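Capítulo 3. Las almohadillas, los tornillos y la paciencia: puesta a punto de una pinza de mano 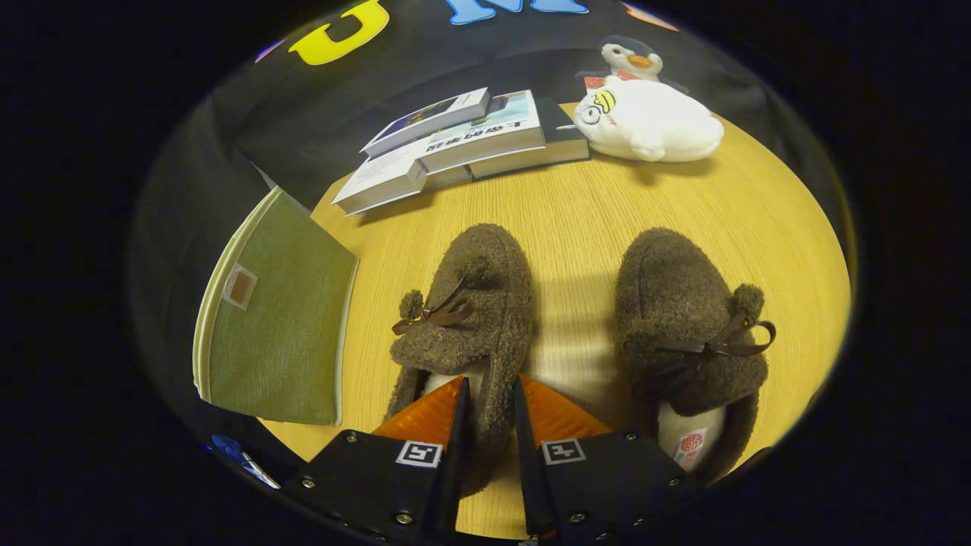

Figura 3.1. Los dos dedos de la pinza, con sus almohadillas naranjas y sus marcadores, frente al talón de la pantufla izquierda.

Cuando empecé a trabajar con pinzas de mano, en el taller de Alvarado, pensaba que el mantenimiento era cosa de cinco minutos: un trapo, un destornillador y a otra cosa. Hernán Villca, que me enseñó casi todo lo que sé del oficio, me dejó seguir creyéndolo una semana entera. Después me puso delante una pinza que «funcionaba perfecto» y me pidió que sujetara con ella una pantufla de peluche, por el borde del talón, veinte veces seguidas. A la sexta ya se me escapaba. ¡Y la pinza cerraba bien! Abría, cerraba, no hacía ni un ruido. Tenía las almohadillas sucias y un dedo apenas girado, y con eso alcanzaba para arruinar la tarde.

De eso va este capítulo: de cómo dejar lista la pinza que ya armamos en el capítulo anterior, cómo revisarla entre una jornada y otra, y qué hacer cuando empieza a fallar. Vamos a necesitar poco: un juego de llaves pequeñas, alcohol isopropílico, un paño que no suelte pelusa, una regla metálica y una libreta. La libreta va en serio (luego verán para qué).

Volvamos un momento a la figura 3.1, que resume bastante bien lo que nos importa. Las almohadillas naranjas van en la cara interior de los dedos y son lo único que debería tocar el objeto. Tienen un relieve fino, y ese relieve es un imán para las fibras. Con objetos lisos uno puede trabajar días sin notarlo; con un tejido rizado como el de esas pantuflas hay que mirarlas mucho más seguido. Yo las reviso cada 115 cierres cuando trabajo con telas peludas, un número raro que salió de mi propia libreta y que cada uno debería ajustar a la suya.

3.1 Limpieza de las almohadillas

Con la pinza abierta del todo y sin hacer fuerza sobre el gatillo, pasen el paño apenas humedecido en alcohol siguiendo la dirección del relieve. Si lo hacen en sentido contrario, la pelusa se mete más adentro y después hay que sacarla con cinta adhesiva, que también sirve, pero es un fastidio. Dejen secar antes de volver a cerrar. Si la superficie sigue brillosa en una zona y mate en otra, no insistan: esa almohadilla está gastada y toca cambiarla.

Las que usamos en el curso son las blandas de Indale, y a nosotros nos duran unos 300 ciclos de prueba con carga antes de perder agarre de verdad. Se cambian siempre de a dos. Ya sé que da pena tirar la que parece sana, a mí también me daba, pero una almohadilla nueva frente a una vieja hace que el objeto gire al cerrar y uno termina buscando el problema en cualquier otra parte.

3.2 Los tornillos de las placas

Los tornillos plateados que se ven sobre las placas negras fijan cada dedo a su soporte. Aquí cometí mi primer error serio: los apreté todos a fondo, uno tras otro, muy orgulloso. El dedo quedó torcido. Lo correcto es presentarlos todos a mano, cerrar la pinza con suavidad hasta que las almohadillas se apoyen una contra otra, y recién entonces apretar alternando, un poco cada vez. Después se abre, se cierra y se vuelve a mirar.

Para saber si las puntas coinciden, pongan una hoja de papel entre las almohadillas y tiren despacio. Tiene que costar lo mismo arriba que abajo. Si sale fácil por un lado, aflojen un cuarto de vuelta y repitan.

3.3 Los marcadores

Cada dedo lleva un marcador cuadrado en blanco y negro, y el programa calcula con ellos la apertura de la pinza. Un marcador rayado, con grasa o despegado en una esquina da lecturas que saltan. Se limpian en seco, nada de alcohol, que se come la tinta de los impresos en papel. En agosto perdimos una mañana completa persiguiendo un salto en los datos que yo le atribuía al cable, y era una esquina levantada de nada.

Si hay que reemplazar un marcador, no basta con pegar otro encima. Retiren el viejo, limpien la placa, alineen el nuevo con el borde y repitan la calibración de apertura del capítulo 2, con la pinza cerrada primero y abierta después.

3.4 La libreta

Y ahora sí, la libreta. Anoten la fecha, los ciclos acumulados, lo que tocaron y cómo estaba antes de tocarlo. Una entrada mía, tal cual:

3 de octubre de 2022. Ciclos: 496. Dedo derecho flojo, tornillo inferior. Reapretado. Prueba del papel, bien arriba, algo suelto abajo. Ajustado otra vez. Almohadillas Indale cambiadas, las dos.

No es literatura, pero cuando el mismo tornillo vuelve a aparecer tres páginas más adelante uno deja de reapretarlo y revisa la rosca.

Antes de pasar a la sección 3.5, donde desmontamos el dedo completo, hagan la prueba del papel en su propia pinza y anoten el resultado sin corregir nada todavía. Lo vamos a necesitar para comparar.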